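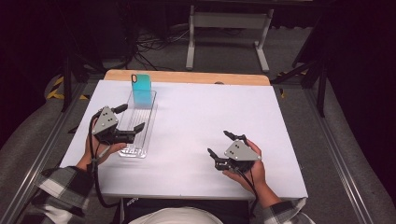
Two minutes to put a phone case in a tray is two minutes too many, Philomena Lamptey told the Thursday packing meeting at Skekance. The accessory seller wants every phone case packed in a clear plastic tray by August, starting with a run of 600. It says the trays will cut down on scuffed returns – a claim it has yet to back up with any figures. Trusel, which supplies the trays, made the same promise to Acheampong last year, and that shop went back to paper sleeves after 11 weeks. Skekance did not say what the extra packing time will cost.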